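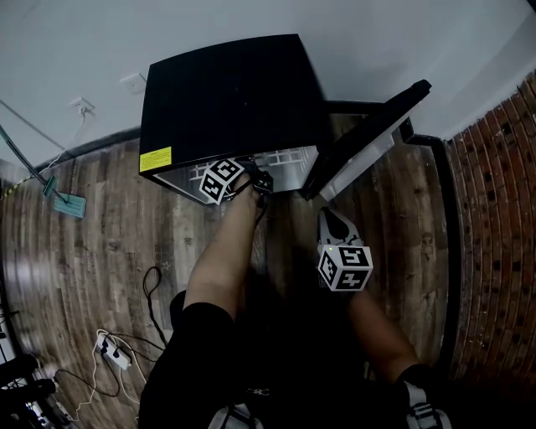 Ticket 211, kitchen corner, black countertop oven trips the socket. Opened by Dalva Lopes. The oven cuts out a few minutes into a heating cycle and takes the power strip with it. It happens with the door shut and nothing else running on the worktop. The door opens to the right and stays open, so the hinge is not the complaint. The yellow label on the front-left corner of the top is too small to read from standing height, please check it for the rating. The strip is the white one on the floor with the black plugs in it, and the leads there are in a tangle.

June 4, 2021 — Assigned to Laurențiu Dobre.

Laurențiu: Moved the oven to the wall socket. Ran it empty for 6 minutes, no trip. Put it back on the strip with the other plugs still in, tripped at 90 seconds. Same result twice.

Dalva: Can we keep it on the wall for now? We need it for lunches.

Laurențiu: Yes. The lead reaches if the oven goes to the left end of the worktop. Strip is rated 3,000 watts in total and I don't trust the switch on it. I have asked Aurelia Pascu to order a replacement from Stanciu.

Aurelia: Ordered. They had the longer one only.

Dalva: Second thing, there is a burnt smell when it warms up. Was there in March as well.

Laurențiu: Wiped the back wall and floor of the cavity with a damp cloth, left the door open to air. Smell is less but not gone. Will look at the door seal when the new strip is in.

Status: open, waiting for part.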